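Kári Kvaran @karikvaran
I want to write a little about packaging and shelf life, because I have been learning it this winter and maybe it helps other small makers. It is a long thread, sorry. 1/

2/
My background: I make fruit sweets and small soft cakes in a rented kitchen in Flivodville. Up to 300 pieces in a good week. For two years I sold them only at the market, in paper bags, and people ate them the same day.

3/
In January a shop asked if I could deliver once every two weeks. I said yes very quickly. Then I went home and understood that I did not know how long my own sweets stay good.

4/
First thing I learned: "it gets old" is many different problems. A cake can dry. A jelly can sweat. Sugar can make crystals. Fat can start to smell like old nuts. Each problem wants a different wrapper, and I was trying to solve all of them with one paper bag.

5/
Hertta Kemppainen, who taught me most of this, told me to stop asking "is it dry?" and ask "where does the water want to go?" A soft filling next to a crisp shell will give its water to the shell, even inside a perfect package. No film can fix that. You must change the recipe.
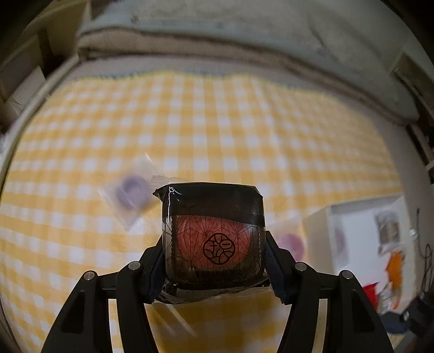
6/
My next mistake was about light. I had tested everything in a closed cupboard, but the shop has a big window and the shelf is in front of it. Many natural fruit colors fade in such a place. A wrapper with a solid black band over the upper part and a clear area below, where the round pink piece shows, lets the customer see the food, but the clear area also lets the light in. For my raspberry ones I decided to keep them in a closed box and put only one on display.

7/
About labels. Please leave room for them BEFORE you order printed film! I ordered 2000 wrappers with a very pretty pattern and then there was no quiet place for the ingredients and the date. Now I put a sticker on the back and it looks a bit sad.

8/
How I test now: I wrap 8 pieces from the same batch, write the batch number on each, and open one every second day. I smell, I cut, I taste, I write it down. It is boring and my notebook is sticky, but I trust it more than my memory.

9/
This is for quality only. For safety, if you use cream, egg or anything fresh, please ask a food laboratory. I sent my chestnut filling to one and I changed the recipe after their letter.

10/
Someone asked about the seal. I use a small hand sealer. If sugar dust gets between the two layers, the seal looks fine and still leaks. I press the closed package under water and watch for bubbles. Batch 713 was all bubbles. We ate batch 713 at home.

11/
Question for people who know more: has anyone tried compostable film for sticky fruit sweets? Mine became soft at the corners after one week, and I don't know if it is the film or my kitchen, which is very humid.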